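Gatti, a horse I keep, and the question of whether he recognizes individual people

I have kept notes on Gatti since I moved him to the barn at Carkus. He is a bay gelding with average ground manners and a strong interest in food. Visitors like to say that he "knows" them. I wanted to find out what that claim amounts to in his case, so last November I ran a small test over the pasture fence. The method and the results are written up below for anyone who wants to try it with their own animal.

The difficulty with most stories about horses remembering people is that the person usually walks up with something in a pocket. A horse can smell an apple at a fair distance, and he can read a familiar walk, a familiar coat, or the time of day. Any one of these will bring him to the gate. To say he recognizes a person, you have to take the others away.
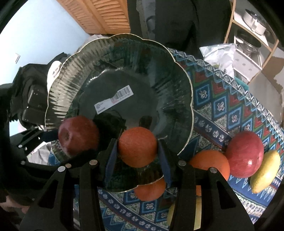

Page last modified: 30/05/2020

The setup used 2 approach lines, one from the barn and one from the road. I walked one and a neighbor walked the other, in the same type of plain gray coverall, bought as a pair and washed together. Neither of us carried food or had handled any in the previous hour. We stopped at the same post, stood side-on, and did not speak. I logged the time from the moment the walker reached the post until Gatti either touched the fence or turned away. If he did nothing for 4 minutes, the trial was scored as no response.

There were 20 trials in all, split evenly between us and between the two lines. The order was drawn in advance. I threw out no trials, although one was run in wind strong enough that I doubt he was paying attention to either of us.

He came to the fence more often for me than for my neighbor, and he came faster. The gap was clear on the barn line and weak on the road line. This was the part I had not expected. If he were working from my face or my build, the line should not have mattered much. My best guess is that he links me with the barn, and that a person coming from the barn who is also me counts as a stronger signal than either one alone. A person coming from the road is, to him, mostly a person coming from the road.

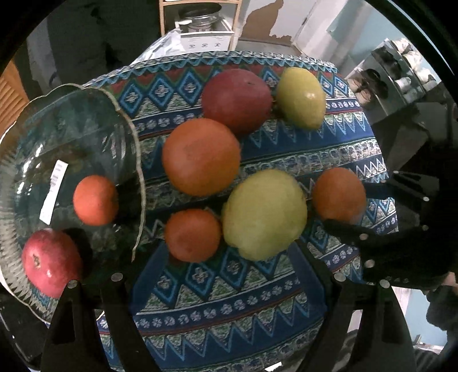
The second point concerns voice. In a short follow-up I let each walker say his name once, in a flat tone, on reaching the post. With voice added, the difference between the two lines nearly went away. He raised his head at my voice from either direction, and his ears were forward before he moved. For my neighbor's voice he raised his head about as often but usually went back to grazing. I take this as fair evidence that he can tell the two voices apart. I do not take it as evidence of affection.

Distance may matter too. The post stands roughly 2,000 feet from the road by the path, and he can watch a walker for most of that. On the barn line the walker comes out from behind the hay shed and is at the post in well under a minute. He may simply lose interest in the slow approach. A fair version of the test would match the two lines for length, and my pasture does not allow it.

For the log I used a notebook at first and then moved to Wodus, a free program for timed observations. It does the job. The export puts the trial number in the last column, so sort before you do anything else with the file. The clock also resets if the phone screen locks, which cost me the exact time on one trial. I filled that one in from my written backup and marked it.

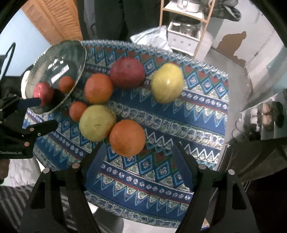 What I would change

Use a third walker the horse has never met. My neighbor has been around Gatti for as long as I have owned him, though without feeding or riding him, so the test compared a very familiar person with a fairly familiar one. A stranger would give a proper baseline.

Run it in two seasons. In November the grass is poor and he has less reason to stay where he is. In spring I would expect slower times for everyone.

Repeat it after a long absence. I board him at Borkska when I travel, and the staff there report that he comes up to the gate for me when I return, but I arrive in the same truck every time and park in the same place. Until I arrive on foot or in another vehicle, I would not count it. The next trip is a long one, and I plan to leave the truck at the feed store and walk in.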